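Garkirik Interfaith Council Opens Voting Seats to Lay Members

Women and young adults among those named to the council's first mixed board

GARKIRIK — The Garkirik Interfaith Council has named six lay members to full voting seats on its governing board, opening a body that had been made up entirely of ordained clergy since it was founded. The new members come from Orthodox, Maronite, Muslim and Protestant congregations, and they will begin their terms in March.

The change was approved at the council's spring assembly, held in the parish hall of St. Thecla's in the Aoun district. Delegates from member congregations stood and applauded when the result was read out, and the singing that followed went on well past the time the hall was supposed to close!

"I have been coming to these assemblies since I was a young deacon, and I can't remember one that felt like this," said the Rev. Marwan Boutros, president of the council. "We've had lay people teaching our children, visiting our sick, feeding our neighbors and running our offices for as long as any of us have been here. Now they will be at the table when we decide what to do next, and I could not be happier about it."

Under the old rules, lay people could attend board meetings as guests and speak when invited, but they could not vote or put an item on the agenda. The new rules give lay members the same standing as clergy in every matter that comes before the board, including the yearly budget, the choice of a president and the council's public statements. Questions of doctrine and worship stay with each member congregation, as they always have.

Among the six is Maysoun Tannous, a hospital nurse and longtime catechist, who will also lead the council's work on visiting the sick and homebound. Tannous has spent years helping families find a priest, pastor or imam at short notice, often in the middle of the night, and she has plenty of ideas for making that easier.

"When a family calls at two in the morning, they want someone who will pick up the phone and who knows which door of the hospital is open," Tannous said. "We have wonderful clergy in this city and they want to come. What we need is a better way to reach them, and I am so excited to get started on it."

Her first project will be a shared on-call list covering every member congregation, with a single phone number for hospitals and nursing homes. The council hopes to have it running by the end of summer.
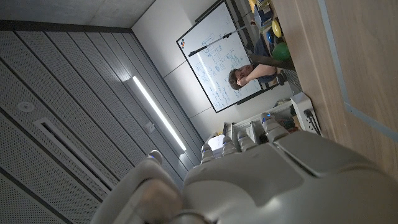
Shadi Masri, a graduate student and youth group leader at the Udier Street Mosque, is the youngest person ever to sit on the board. He will help plan the council's summer service week, when teenagers from different congregations paint, plant and repair side by side and then share supper in a different house of worship each evening. Last summer 203 young people took part, the most the program has ever had, and several congregations have already asked to be added to the supper list.

"You spend a whole day scraping a fence with somebody and by supper you know all about their grandmother," Masri said. "That's how I met half my friends. I want every kid in Garkirik to have that, and I want the ones who are too old for it now to have something to come back to."

The other new members are a retired school principal, a choir director, a social worker and a baker who has supplied the council's Thanksgiving breakfast for many years. They were chosen from names put forward by their own congregations, and each will serve a three-year term that may be renewed once.

The push for lay seats began with a listening project led by Hussam Nimri, the council's secretary. Over the winter he and a small team met with some 90 people in church basements, mosque classrooms and living rooms, asking what the council did well and where it was falling short. People spoke warmly of the joint prayer services and the food pantry. Again and again they also asked why the people who did so much of the daily work had no vote.

"It was a fair question, and I didn't have a good answer," Nimri said. "So we wrote it down and took it back to the board. I expected a long argument. What I got was a room full of clergy saying yes, of course, and how soon can we do it?"

Nimri's full report is available from the council office in English, Arabic and Amharic. It also recommends rotating the place of board meetings, so that each member congregation hosts in turn, and offering child care during meetings. Both ideas have been adopted — the child care will start with the very next meeting.

The Rev. Gebremedhin Abera, pastor of the Ethiopian Orthodox congregation in the Stavilach neighborhood, will lead the prayer service at which the new members are welcomed. His congregation joined the council only recently and will be hosting a council event for the first time. The service will include readings in several languages, music from a combined choir and a blessing given together by clergy from each tradition.

"Our people have been cooking in their heads for weeks," Abera said. "Please come hungry. There will be coffee, the real kind, and it takes a while, so you will have to stay and talk to one another."

The welcome service begins at 6 p.m. at the Stavilach church hall and is open to everyone. Supper follows, with vegetarian and fasting dishes provided. Parking is limited, and guests who are able to walk or share a ride are warmly encouraged to do so. Those who need a ride, or a seat near the door, may call the council office ahead of time.

The Garkirik Interfaith Council brings together congregations from across the city for prayer, service and friendship. It runs a food pantry, a winter coat drive and the annual summer service week.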